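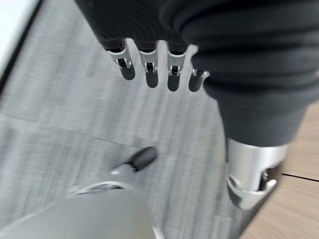

A web address is a promise to the reader. When a person saves your page, or another site makes a link to it, they trust that the same address will bring the same content next year. In this unit we study what happens with old addresses when a website is moved to a new system. Please think first of the site as many separate pages, and only later as one thing. The four fingers side by side on the hand have each their own silver joint, and in the same way every page of your site must get its own treatment when it moves. A general rule for the whole site helps, but it does not replace checking.

Unit 14: Moving a website without losing its readers

1. The case we use

The case is the website of Huaranga, a hiking club with a discussion forum. The club changed from an old forum program to Talteck, and at the same moment it changed the form of all its addresses. Before the move the site had 2302 pages known to search engines. After 30 days, most visits from search were gone. The texts were the same and the members were the same, only the addresses were different. I chose this case because the club did the technical installation very well and still had this problem.

2. Permanent and temporary redirects

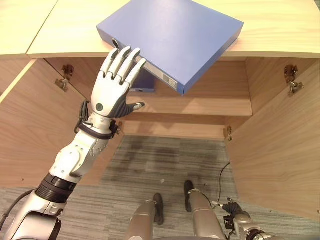 A redirect is an instruction from the server which says that the requested page is now in another place. With code 301 you declare that the move is permanent, with code 302 that it is temporary. Many beginners take 302 because it was the default in their control panel. Imagine that the blue file on the cabinet top must go to a shelf in another room. With 301 you change the card in the catalogue. With 302 you leave a note on the cabinet top, "back soon", and the catalogue continues to send people to the cabinet. Search engines can in time treat an old 302 as permanent, but you should not build your plan on this.

Huaranga used neither of them. All old addresses were sent to the home page. For a visitor who looked for trail conditions at one certain lake, the home page is no answer, and search engines often treat such a redirect like a missing page (the term is "soft 404").

3. The address list

Before you move anything, make a list with 2 columns, old address and new address. You can collect the old ones from the sitemap, from the server logs and from your search reports. Jairo Grajales, who teaches the server unit, recommends to keep the logs of a full season, as some pages are visited only in winter.
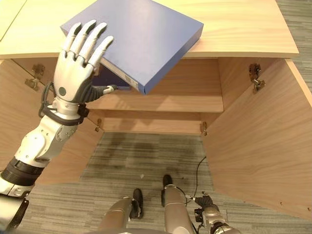

Figure 3. Blue case with a barcode label on its near edge.

An identifier should belong to the content and not to the place where the content is stored. If your forum gives a number to each topic, keep this number in the new address. Then one rule can cover many pages, and the list by hand stays short. Pages that you delete and do not replace should answer with 404 or 410. Do not redirect them to something unrelated.

4. After the move

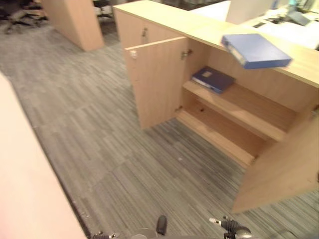 Hortensia Carhuamaca
Instructor, Web Publishing, Conville Learning Centre

Check a sample of old addresses on the day of the move, and again one week later. Look for chains, where the first redirect goes to a second and the second to a third. Each old address should arrive in one step. Correct also the links inside your own pages, menus and newsletter templates, so that they do not depend on redirects at all.

Keep the redirects for at least one year, longer if you can. They cost almost nothing.

Exercise for December

Open the Clukent practice site with your course login. Prepare the address list for the section "Trip Reports" and mark every line with 301, 404 or 410. Write one or two sentences for each page you decide to drop. Submit the list as a spreadsheet. If you work in pairs, put both names in the first row.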